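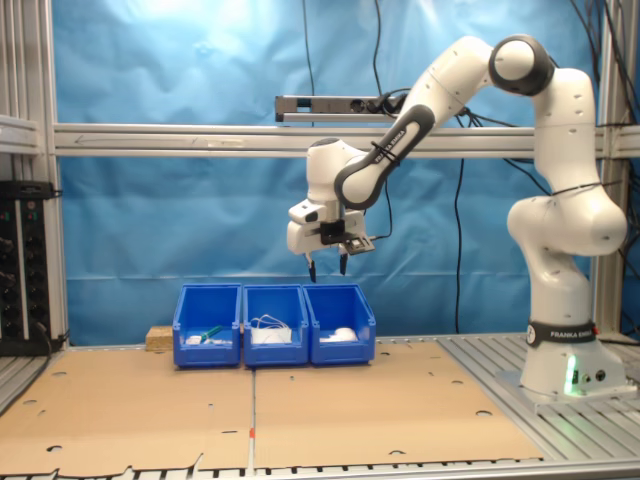
About us

Granska is a small workshop that tests if robot arms can do the small jobs which people do every day with their hands. We are interested in the boring ones: emptying a drawer, putting cables back in the right bin, packing a kit, clearing a counter. Many companies show a robot that makes a coffee once. We want to know what happens when the same robot has to do a plain job 200 times, with a different mess in front of it every time.

I started Granska together with Dalva Figueiredo. Before this I repaired packing machines, and Dalva planned the work on a shop floor where parts were sorted by hand into bins. We met because one of my machines stood next to her tables, and it was slower than her people. That annoyed me for a long time. Today we are a team of 19, and we share a building in Terovgate with a carpenter and a company that makes window seals.

What we do

Our customers come to us with a question, and most of the time it is the same one: can a machine do this chore yet? They run warehouses, small clinics, repair shops and homes for older people. We build their task on our table with the simplest things we can find. Blue storage bins and cardboard are enough for most of it. Then we let the arm try, and we write down every mistake.

Kit packing is a good example of the work. A person who prepares sampling kits takes a stack of face masks, a packet with something soft inside and a capped tube, and does not think about it. For the arm these are different problems. A tube is stiff and has a clear shape, so the fingers know where to close. Masks lie on top of each other and their ear loops catch on everything. A thin packet reflects the light and changes its form when you touch it.
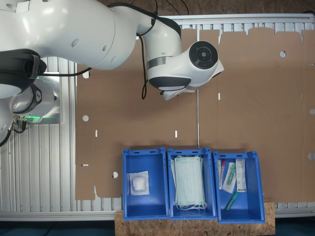
Can machines do the chores yet?

Some of them, and with conditions. If the objects are stiff, not too small and lie apart from each other, we are usually willing to say yes. Boxes, bottles, tools and tubes belong to this group. If the objects are soft, tangled or wrapped in clear plastic, our answer is "not without a person near it". A bundle of cable is still one of the hardest things we can put in a bin.

Speed is the other side. A trained worker needs 4 seconds to take one mask from a pile and lay it in a kit. In our last series with masks, the arm needed 20, and this counts only the tries where it took exactly one mask. For a shop floor this is too slow in the day shift. For a night shift, or for a home where the dishes can wait until morning, it can be acceptable. We tell this to our customers before they buy anything, also when they hoped to hear something else.

Flat things are a subject of their own. Paper cards, labels and leaflets go into almost every kit, and a person picks them up with a fingernail. Our arms have no fingernail. Dalva has worked on this since June and she is more optimistic than me.
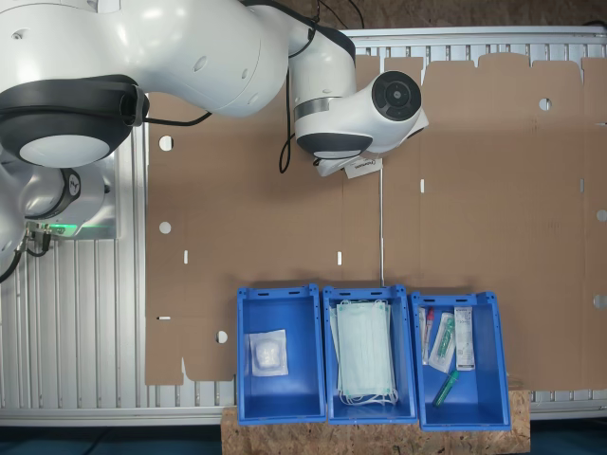
Gripper holding a printed card over the cardboard, with the three bins in front.

How we work

We sell no robots and we take no commission from those who do. A customer pays for the test and receives the full report – the failed tries are in it too, with the same care as the good ones. If we find that a better shelf or a wider bin would help more than a machine, we write this on the first page. It has happened with Tratomport, our oldest customer, and they still work with us.

The first version of our test method we wrote together with the engineering office Đorđević. It has changed a lot, but one rule stayed the same: no one may tidy up the bins between two tries.

Visit us

The workshop is open to visitors one Saturday in the month, in the morning. You may bring a chore from your own house or company, if it fits on a table. Please write to us before, so that we can keep the time free for you.

Wendelin Berchtold
Co-founder, Granska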